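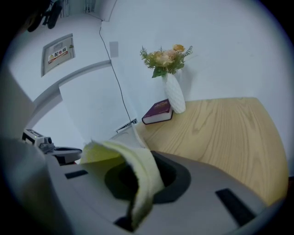

Pale yellow-green cloth, with a small gray device and its green light behind.

Back issues: the Saltside Review index moves to the second decade

The index to the Saltside Review now covers every issue from the magazine's first ten years, and work has started on the next ten. Members who have asked for a printed copy of part one will get it with the October mailing. Everyone else can use the copy on the reading room desk at Orcombe.

For newer members, the Review was a general-interest weekly with a mix of news pictures, editorials, letters, a long feature or two and a page of household advice at the back. It ran its contents list on the inside of the front cover for most of its life, and that list is where our index begins. The trouble is that the printed lists are short. They give a page number and a headline, and the headline often tells you very little. "A Bad Week for the Harbor" could be a storm, a strike or an editorial about parking. (It was a strike.) We have therefore added a subject line to every entry, and a place name wherever the article gives one.

Part one takes in 265 issues. Of these, 18 are missing pages, mostly the center spread, which readers used to pull out and pin up. Missing pages are marked with an asterisk in the index. If the contents list gives a title for a missing page, we have kept the title and left the subject line blank. We did not want to guess.

A few notes on how to use it:

Letters are listed by topic and not by writer. Many were signed with initials only, and the same initials turn up on letters that clearly came from different people.

Editorials have their own section. The Review did not sign them, and after the paper moved to its larger format it often ran three or four on one page under a single heading. Each one now has its own entry.

Photo essays are under the photographer's name, with a second entry under the place. The long series on the Zarkasberg mines appeared in parts over one winter, and the parts were numbered wrongly in print. There are two called Part Four. We list them in order of appearance and give the printed number in parentheses.

Advertisements are not indexed. We know some of you want them, and the car and soap ads in particular get asked for, but it would double the work. If there is enough interest we will look at it again once the second decade is finished.

Binding

The first group of loose issues has come back from Guo Bindery in plain dark buckram with the year on the spine. Covers have been bound in, front and back. Please don't press these volumes flat on the copier. The inside margins on the early issues are narrow and the paper is brittle at the fold. A book cradle is kept on the shelf under the window.

The second group goes out next, so issues from those years will be off the shelves for 30 days. If you need something from them in that time, send a request before they leave and we will try to copy the pages for you first.

Issues wanted

We are still short of most of the summer double numbers. Condition doesn't matter much – a copy with a torn cover is fine as long as the inside pages are complete. Please check the center spread before you send anything.

Part one of the index is 30 pages, stapled, and free to members. Corrections are welcome on the slips at the back of the desk copy. Give the issue number as well as the page, as the Review started its page numbers over with each issue.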